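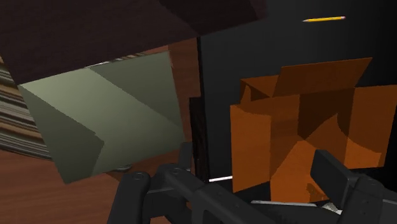

A simulated pick-and-place station is the easiest thing to run at an open day, provided the scene is loaded and checked before the doors open. These steps cover the setup used for the Rudbridge lab open day in March. The starting view should match the one shown, with the gripper at the bottom, the orange box open on the right and the yellow pencil lying alone on the black surface. If the pencil is missing, the object list hasn't loaded, so go back to step 1.

Setting up

1. Start Vonard and open the Wurnach scene file. Wait for the shadows to settle.

2. Set the episode limit to 900 steps. Visitors lose interest well before that, but a shorter limit will cut off slow operators.

3. Set gripper closing speed to 16 per cent. The default is too fast for a thin object on a flat surface -- the pencil gets flicked away.

4. Check that the box flaps are folded outward. A flap that resets upright will block the approach.

Running the demonstration

Do one pick yourself at normal speed, placing the pencil in the box. Then hand over the controller. Allow each visitor 3 attempts and reset the scene between people, even if the last attempt failed early.

Keep the wrist view on the large monitor and the overhead view on the laptop. Visitors judge depth poorly from the wrist view alone.

If the display stutters, drop the render scale to 78 per cent. Don't change the physics step -- the Gökçe controller is tuned to it and the fingers will chatter on contact.

Save the log before closing Vonard. It isn't written automatically.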